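05/08/2021

Suture perception, still. Picked up where Mirko left the branch, after reading his commit message ("mostly works") several times for hidden meaning.

State of things this morning: the thread segmenter finds dark suture very well and pale suture when it feels like it. Vema (the planner, for anyone who joined recently) takes whatever the segmenter hands over, fits a spline and picks a grasp point. It has no opinion on whether the spline is a thread. Last night it fitted a beautiful one to a specular highlight and asked the arm to go and pick it up. The arm was in dry-run mode. I have now made dry-run the default, which it should have been since the beginning, and have put the flag in capitals.

First job was exposure. Auto-exposure on the wrist camera meters the whole view, so when half the tissue is in shadow it opens up and cooks the other half. Locked it at 18 ms to see what would happen. Dark side went to mush, bright side improved a bit, Montri walked past and said "so now you can't see either." Unlocked it. Tried metering only on a window near the jaw tips, where we need the detail anyway. Better, but the window includes the jaws, and the jaws are shiny, so now the exposure pumps every time the wrist rolls. Masking the jaws out of the metering window using the kinematics is the obvious fix. The kinematics are off by enough that the mask misses the jaws. See Caputo calibration, open ticket, owner: me, status: embarrassing.

Second job was labels. Went through the 106 frames in the Prisow set where the score is worst. Found 44 where the pale thread wasn't labeled at all. So the network has been punished for finding thread we told it wasn't there, and has drawn the sensible conclusion. Relabeled those by hand with a lot of tea. Rule from now on: if you can follow the thread by eye by flipping to the next frame, label it, even where it washes out. Tails get their own class. Old fragments too, I suppose, though Montri wants them ignored and we did not settle it.

Retrained for 800 steps only, to check it hadn't broken. Loss goes down. Loss always goes down, I no longer find this comforting.
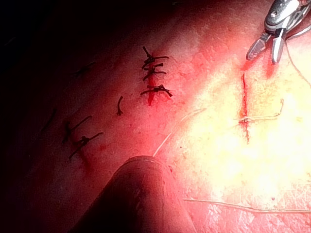
Wrist cam, bad case. Dark sutures left and center are easy; the pale one on the right incision and the loose pale threads nearly vanish in the glare.

Ran the old and new weights on this one. Old: all three dark knots on the center incision, the lower pair to the left, nothing pale. New: same dark ones, plus the pale knot and part of its tails, then it gives up before the loop. It also joins the thread coming off the dark shaft to the pale suture as a single strand. I can't swear they aren't, from one frame. The far left, where a dark strand runs off into the shadow, neither version wants to know about.

The joining worries me more than the misses. A missed thread means Vema sits still and complains in the log. Two threads merged means it plans a pull on the wrong one with full confidence. Added a check on curvature at the junctions - crude, but it catches the worst of them, and when it fires the planner asks for another view from a few degrees over.

To do:
- jaw mask, after calibration, after coffee
- ask Mirko what the constant in zerkent_merge.py is. It is commented "do not change". Changed it, nothing happened.
- full training run overnight, with the new labels
- fragments: label or ignore, decide with Montri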